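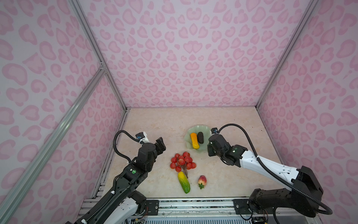 Hi all, Florin again. I finally watched the whole cut of Ona last night, all the way through with the phone in another room, and I have opinions! Short version first: I love it, it's too long, and the ferry section should come much earlier. As for the poster, Manouchehr's question from his message (quoted at the bottom), I'm with Elfriede, no more gray water and gray sky. Every river documentary has that poster. Give me a loud color or a silly pattern, something like the pink leopard spots on the walls in the picture up top, with the title in fat dark letters over it. The woman who runs the ferry kiosk wears louder stuff than that in half her scenes, so it wouldn't be out of place.

OK, the cut. The first 18 minutes are all the old newspaper clippings and Laurențiu reading over them. His voice is great, I could listen to him read a parking ticket, but I didn't know who I was supposed to care about until the kiosk opened for the morning. My wife wandered in right at that point and sat down and stayed, and she never stays. That's where the movie starts for me. Put two minutes of clippings after it and lose the rest, or save them for the part where the bridge vote comes up.

The bridge vote is terrific, by the way. I was at that meeting and I'd forgotten how long the guy in the green jacket went on. Please don't trim him. The cutaways to the clock are plenty.
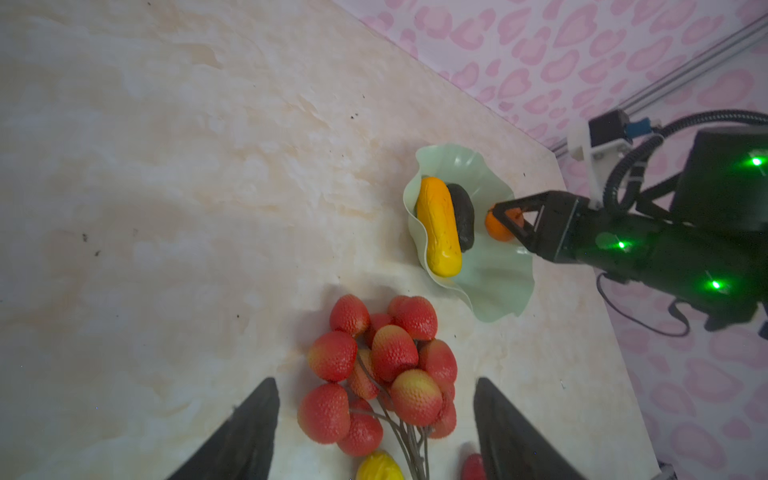

Sound is my other gripe. There's a hum under the interview with the two brothers, and it gets worse when the older one leans in. Bogdan, is that on the original recording or did it sneak in during the mix? If it's on the original I can take a crack at it over the weekend, I have the same software Nastent used on the last one. The boat engine, on the other hand — leave it alone. I know it drowns out a line or two. Subtitle those and let it roar.

About the Sandu screening: I talked to them and they can hold the small room for us in August, 7 pm start. It seats 4,000 fewer people than Manouchehr is dreaming of, but it has a decent projector and they don't mind if we bring food. They want a running time from us before they'll put it on their calendar, so we do need to settle the length thing.

One more. Who has the release forms from the school scenes? I have 4 of them in a folder here and I'm sure there were more than that.

Florin

Manouchehr Ebrahimi wrote:

> Friends,
>
> New cut is up in the usual place, same password. It runs long,
> I know, don't all write to me at once. Stultitz have asked if we
> can get them a version 30 minutes shorter for their TV slot and
> I would rather hear from you before I start hacking.
>
> Also the poster. Elfriede hates the river photo, Laurențiu took
> the river photo, you see my problem. Ideas please, even bad ones.
>
> And has anybody called Sandu about a room? I still say we could
> fill a stadium with this.
>
> M.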